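About Cirkport

Cirkport is a supplier of sorting and counting materials to nurseries, infant schools and toy libraries. The company was established in Hirnitz and continues to operate from the same premises, where all goods are received, checked, packed and dispatched. It holds 4000 lines of stock, of which the greater part is intended for children in their first years of education.

Our range

The company began with a single product, a set of foam cubes in plain colours. Cubes remain the centre of the range. They are supplied loose or in boxed sets, together with trays and storage bins in matching and contrasting colours. Schools may order replacement pieces singly, so that a set need not be discarded when a few of its parts have been lost.

The Kokkinos series comprises larger pieces for floor play. The Grurnine series comprises number tiles, threading boards and picture cards, and is sold chiefly to schools. Both series are described in full in the catalogue, which is revised each April.

The sorting table

Colour sets are laid out on a long table marked into cells with blue tape. The arrangement is a simple one and has served the company well. Trays are kept at the front and the bin at the back, and the cubes are placed between them by colour. Customers who visit the premises frequently ask for the dimensions of the cells in order to mark out a classroom table in the same manner. A plan is available from the office on request, free of charge.
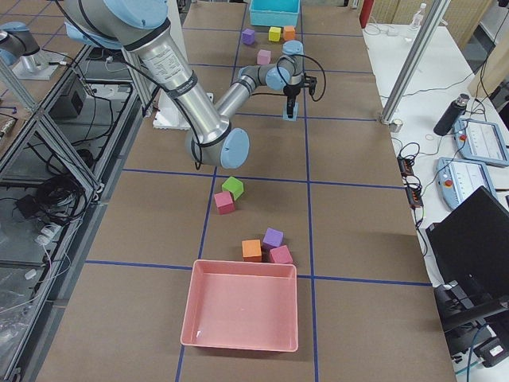 Foam cubes, tray and bin on the sorting table at Hirnitz.

Service to schools

In the last financial year the company fulfilled 3807 orders, of which 2373 were placed by schools and the remainder by nurseries, libraries and private households. Orders received before noon are dispatched within 2 working days. Goods may be returned unused within one month of delivery, and the cost of carriage will be refunded where an item is found to be faulty.

Visits

The showroom at Hirnitz is open to teachers and nursery staff by appointment. Parties are asked to give a week's notice in writing, stating the number of visitors and the ages of the children for whom materials are required.

Page last revised: Jun 10, 2010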